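Graduate Study > Applying > Contacting Supervisors

Print this page | E-mail this page

How to Contact a Possible PhD Supervisor Abroad

By Mi-kyung Kwon
Last revised August 13, 2026

In many countries you don't apply to a graduate school first and find a supervisor later. You find the supervisor, and the paperwork follows. If you were trained in a system with entrance exams and taught courses, this takes some getting used to. The steps below are for people with a master's degree (or close to one) who want to write to a professor they have never met.

Start early. For a place that begins in October, the first e-mail should go out the autumn before. Professors apply for money on their own schedule, and a position that doesn't exist in spring may have been decided months earlier.

1. Find out how the department admits people

Look for the doctoral regulations on the faculty's site, not the university's general admissions page. The regulations say whether you need a signed supervision agreement before you can register, which degrees are accepted, and whether the thesis may be written in English. If they exist only in the local language, have someone read them for you. Machine translation is fine for a first look, but it often mixes up "enrollment" and "admission as a doctoral candidate," and these can be two separate steps at two separate offices.

Write down the name of the office that checks foreign degrees. You will need it in step 6.

2. Make a short list

Read recent articles in your field and note who supervised the authors. Thesis acknowledgments are good for this. So are conference programs, where you can see which groups send students and which send only the professor.

Check the age of everything. A staff page may list someone who has retired or moved. Imtiaz Uddin, who read an earlier version of this page, wrote to 19 people in his first round and found that two had left their posts before he started. Check whether a professor close to retirement can still take on new candidates; the regulations sometimes set a limit.

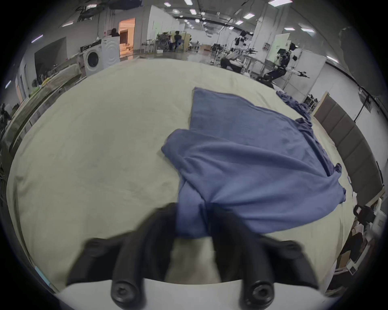
Keep the list in a spreadsheet with one line per person: name, department, the two publications you have read, date of first e-mail, date of reminder, answer. I use a free one called Donach, but anything with rows will do. Don't write to two people in the same institute at the same time. They have lunch together.

3. Read before you write

Read at least two pieces by each person, one of them from the last few years. You are looking for a question that is still open and that you could work on with the training you have. If you can't find one after two articles, take the name off the list.

It also helps to read a thesis that came out of the group. It shows you the expected length, how much the candidate was left to do alone, and whether chapters were published separately. Chae-won Ji dropped a group she had been set on after reading two of its theses, both of which used a method she had no wish to spend four years on.

4. Write the e-mail

Keep it under 600 words, and shorter is better. Put it in this order:

- One line saying what you want: supervision of a doctoral thesis, starting when.
- Your degree, university and the subject of your master's thesis.
- The open question you found, with a reference to the article where you found it.
- What you would do about it, in four or five sentences.
- How you expect to pay for it. Say so if you have no funding yet.
- A list of what is attached.

Use the person's full title in the greeting. In some countries leaving off part of a title is taken as carelessness. Use the subject line to name the topic: "Doctoral inquiry: land records in upland market towns" is better than "Application."

Leave out your childhood interest in the subject. Leave out praise for the university.

Man-sik Yeom's first e-mail came to 738 words and got no reply from anyone. He cut it by half, moved the research question up to the second paragraph, and had an answer from the third person he tried. It may have been the topic and not the length, but the short version was easier to read. 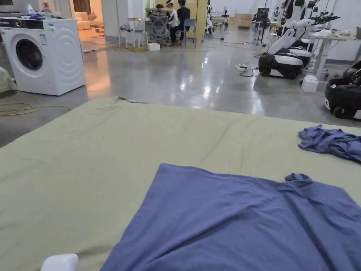
5. Prepare the attachments

Send one PDF. It should hold your CV, your transcripts and a project outline of two or three pages. Name the file with your surname first. Don't attach the full master's thesis; say that you can send it, or give a link.

The outline is a draft and will be read as one. It needs a question, a short account of what has been done already, your sources or data, and a rough timetable. Ye-rin Joo, who has sat on the other side of this at a small institute, tells applicants to spend most of their effort on the sources section. If you plan to use an archive, say whether you have been there and whether you can read the documents.

Don't ask for reference letters yet. Tell your referees that you are applying and give their names in the CV.

6. Wait, then send one reminder

Wait three weeks. If you hear nothing, reply to your own message with two sentences asking whether it arrived. Check first that you aren't writing during the semester break. After a second silence, go on to the next name.

Use the waiting time to ask the degree office from step 1 what it needs. Certified copies and sworn translations can take longer than the professor does.

7. Prepare for the call

A positive answer usually leads to a video call of half an hour or so. Expect to be asked why you want to do this outside your own country, what you would do if your main source turned out to be closed, and how you will live. Have questions of your own ready: how often the supervisor meets candidates, who else would be on the committee, and whether teaching is expected.

Ask for the next step in writing. A friendly call is not an agreement, and you can't register with one.

Filed under: PhD abroad, Letters and e-mails, Before you apply

We use cookies to remember your settings and count visits. By continuing to read you agree to this.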